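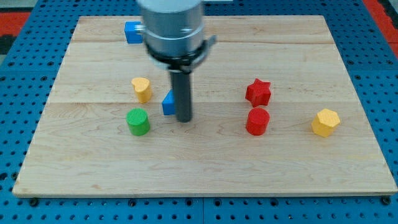
Gion Oberholzer wrote in to say that a board glued up from planks will always move a little, and that anyone who bolts one down tight on all sides is asking for a split by June. I've gone back and forth on this for years, and I'm mostly on Gion's side now (I lost a really nice maple panel learning it!).

So let's talk about putting a flat wooden work board on a table with a grid of holes. I love this setup. You get a wood surface you can scratch and stain and sand clean again, and the good table underneath stays good.

Pick your planks

I like pale wood for this, maple or something close to it, because pencil lines show up so well. Some waviness in the grain is fine and pretty too. What you don't want is a plank that rocks when you set it down on something flat. Try that in the store, before you pay. I usually end up sorting through the whole stack while somebody waits behind me with a cart.

Glue it up

Dry fit first, with the clamps on, and look along the joints with a light behind them. If light comes through, plane that edge again. Then glue, clamp until you get a thin line of squeeze-out, and leave it overnight. I scrape the squeeze-out while it's rubbery, which for my glue is after supper.

Flatten and sand

Start with 100 grit and go across the joints at a slight angle until you can't feel them with your fingertips. After that go with the grain up to 200 or whatever your store has near it. I stop there. Any smoother and things start sliding around on you, and I like a bit of grip. Ease the front edge too, your forearms will thank you.

Bolt it down

Leave bare table showing on every side so you've still got holes to use for clamps and stops. Put the board where you want it, stand back, nudge it, stand back again (I do this far too long), then mark where the bolts go.

I snug the bolts by hand and then give them a small turn with the wrench, and that's all. If you're going through the wood itself, make slots that run across the grain, so the board has room to get wider in damp weather. My last one, for the bench in the Jerketcombe shed, is 18 inches deep and it does grow, I've measured it!

Finish

Two thin coats of oil, wiped off well, with a day in between. Spread your oily rags out flat outdoors to dry, please, never in a heap. When the board gets grubby, sand it lightly and oil it again.

Next up I'll do the end stops, I've got the wood cut already.

200 shares | 18 comments

Home | Benches | Glue-ups | Finishes | Ask

Contact Fivolmont Workshop Notes | Copyright Fivolmont | Back to top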